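Bedroom cleanup night fills the Paiva Street hall

Friday, October 20, 2023

I went to the Paiva Street hall on Wednesday night thinking I'd stay for a half hour, grab a cookie and write up a nice little paragraph about people learning to clean their bedrooms. I got home after ten with a head full of mattress facts and a very strong urge to pull my own bed away from the wall. So this is going to be longer than a paragraph, sorry to my editor!

The evening was called "Strip It Back," and it's the first in a fall series on looking after the rooms in your home. There were 28 people signed up and every chair was taken by the time I got there (I ended up on a folding stool by the coat rack, which was fine, I could see everything). Tickets were $5 at the door, and the money goes toward next month's night, on kitchens.

Kenji Ferreira ran it. He cleaned rental apartments for 15 years, mostly over in the Jammont buildings by the river, and he now goes into people's houses and helps them get a room back under control. He talks fast and he does not do slides. He had a pile of bedding, a bag of old towels and a handout, and off he went.

His big thing is order. Most of us, he said, start with whatever is bothering us most, and in a bedroom that's usually the clothes on the chair. Kenji wants you to start with the bed. Sheets off, pillowcases off, everything into the wash before you do another thing, so the machine is running while you work. Then the bare mattress gets left alone with the window open while you deal with the floor. Then you go back to the mattress. Then the floor again, quickly, at the very end.

A woman near the front asked why on earth you'd do the floor twice, and there was a lot of nodding at that. Kenji's answer was that anything you shake or brush off a mattress lands on the floor, and if you've only got the energy to do it once then do it last. He'd rather you did both. I am a once person and I think I will stay a once person, but I can see his point.

The part I learned the most from was the mattress itself. A quilted top, with all those puffy sections and the stitching in between, holds on to dust in the seams, and a quick pass over the high parts doesn't get it. He had us practice on a quilted pad spread over two tables, working along the seams first with a dry brush and then going over the whole thing in slow, overlapping strips. Slow is the word he used more than any other all night. He timed one poor guy in a green fleece doing the pad at his normal speed, and then made him do it again at a crawl. The guy took it very well.

Edges too! If your mattress has piping along the side, run the brush down it, all the way, including the side against the wall that you never see. I asked how often and he said whenever you change the season on your bedding, so now I have to work out when that is. (Two comforters, one closet, no system.)
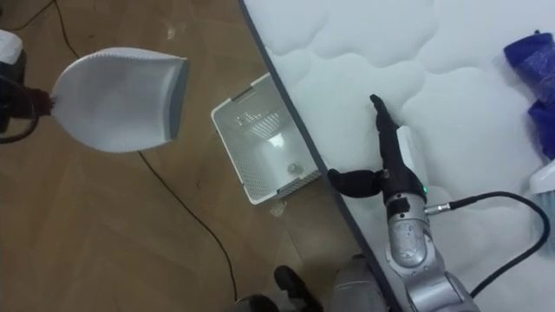
We spent a good while on baskets, which I did not expect to care about and now care about a lot. Kenji's rule is one basket for the room, and it goes on the floor right next to where you're working. Everything that doesn't belong in the bedroom gets dropped in it: mugs, chargers, mail, a screwdriver, whatever. You don't leave the room to put things away. If you leave the room you'll see something in the hallway, and then you're in the hallway for 40 minutes, and the bed is still bare at bedtime. There was a huge laugh at this because I think every person in there had done it within the last week.

He likes a plain plastic basket with holes in the sides, the kind you can rinse in the tub, and he isn't fussy about where it comes from. Fabric bins he won't have. They slump over, he says, and they collect fluff in the bottom corners. My neighbor on the next chair had bought three fabric bins that same day and she was not pleased. She told me at the break she was keeping them anyway.

Cords got their own section. If you're using anything that plugs in, a vacuum or a steamer or a fabric cleaner, look at where the cord runs before you start. Plug in at the outlet closest to the door and work your way back toward it, and pick the cord up when you change sides of the bed. I have tripped over my own vacuum cord more times than I'd like to put in print, so I wrote this one down and underlined it.

Steam came up a lot in the questions. A man who had just moved into one of the newer places on Drekero Avenue wanted to know if he could go straight at a mattress with a handheld steamer. Kenji was careful here. Read the tag first, he said, and whatever the mattress maker says goes. If it does allow some moisture, then go light, keep the head moving, and leave hours for it to air out before any sheets go back on. He told us about the one time he got impatient and made up a guest bed at dinnertime after cleaning it in the late afternoon. He slept in it himself as a punishment. It was clammy, he said, and he's never done it since.

Vacuuming first, always, before anything damp. That applies to floors as well. Scraps and crumbs and little bits of paper get picked up dry, and only then do you bring out a mop or a cloth. For wood or wood-look floors he uses a cloth that's been wrung out until his hands hurt, and he goes with the lines of the planks. Scuffs he rubs with a dry towel before trying anything wetter. If that doesn't shift them he leaves them. "It's a floor, people walk on it," he said, and I could have hugged him.

There was a short break with coffee and lemon bars from the Cedel bakery, and this is when I found out who'd come. I had figured it would be mostly new renters, and there were plenty of those, but I also talked to a retired bus driver who wanted to get his late mother's room ready for his grandkids, and to two sisters who share a bedroom and had come, I think, to get a ruling on whose side was worse. (Kenji wouldn't give one. He did ask some pretty pointed questions about a pile of sweaters.)

After the break we all had a go at folding a fitted sheet. I'm going to be kind to everyone, including myself, and leave that there.

The last stretch was about how long it should all take, and I liked this bit because it was so unfussy. A regular weekly go at a bedroom, with the sheets changed and the floor done, he reckons at 40 minutes once you've got the habit. The full version with the mattress and under the bed takes most of a morning, and he does his own in May and again in the fall. If you've only got 15 minutes, do the basket and the floor and forget the rest. He was very firm that you should not start on the mattress with 15 minutes to go before you have to be somewhere.

A few complaints, to be fair. The hall was hot, and the back two rows couldn't hear the questions from the front, so a couple of things got asked twice. The handout is printed in gray on cream and I had to hold it under the lamp when I got home. One person felt strongly that there should have been more on moths. Kenji promised her a moth section next time he does this one, and he wrote it on the back of his hand.

I tried some of it on Thursday morning before work. Sheets off, window open, basket on the floor by the bed. In the basket, by the end: two mugs, a tape measure, a library book I'd already paid the fine on, and a single glove. I brushed along the seams of the mattress, slowly (well, slowly for me), and then I did the floor. Once.

The kitchen night is at the same hall next month, doors at 6:30, and it's $5 again. Kenji will be back for that one too, with ovens and the cupboard under the sink on the list. The sign-up sheet is on the board inside the front entrance and it had a fair number of names on it when I left, so if you want a chair and not the folding stool, get yours down early. Bring an old towel and a pen. Copies of the bedroom handout are in the rack by the door, and the hall says it will print a darker one next week.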